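Household Chores, Bench Results: Clearing a Tray

Most of the reader mail after the November issue asked one question in different forms: can a machine tidy a kitchen counter yet? The short answer from our bench work at Clindivside is that it can do parts of the job, slowly, and that the parts it can do are not always the ones a person would guess.

The task we have used this season is plain. A shallow metal tray holds a few unrelated small items, and a two-finger gripper has to take them out one at a time and set them on the table. The arm runs on a Goken controller with a policy trained on 4000 recorded picks. Each run is limited to 9 minutes. Maarja Jaunzems set up the trials and scored them.

Over 100 attempts at lifting a single item that lay clear of its neighbors, the arm succeeded 93 times. Most of the failures were slips on rounded items, where the fingers closed above the widest point and pushed the object down. Results were worse for items that touched or overlapped. A pink toy fruit lying across the middle of a blue plastic bone leaves only the two ends of the bone exposed, and the policy tended to treat those ends as separate objects. It would reach for one end with the fruit still on top.
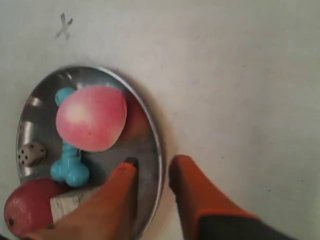 What Still Goes Wrong

Order of removal. A person takes the top item first without thinking about it. The current policy has no explicit step for this and picks whichever item scores highest for grasp quality. Adding a simple overlap check fixed many of these cases at the cost of a longer pause before each pick.

Reflections. Polished metal shows color from whatever sits near it. The detector sometimes extended an item's outline into its reflection, which moved the grasp point toward the rim. Diffuse lighting helped. A matte tray would help more, but kitchens are full of shiny ones.

Small items near the wall. A die close to the side of a tray leaves little room for the outer finger. Jaunzems tried a set of narrower fingertips from Viklund. They fit the gap better and held large round items less securely, so we went back to the original pair for the mixed trials.

For shop-floor readers, the same limits apply to parts bins. Sorted parts in a fixture are a solved problem. Mixed parts in a shallow pan are close, provided someone is available to clear a jam. The Prondis cell will run the overlap check on mixed fasteners next, and the scoring sheet will be the same one used for the tray.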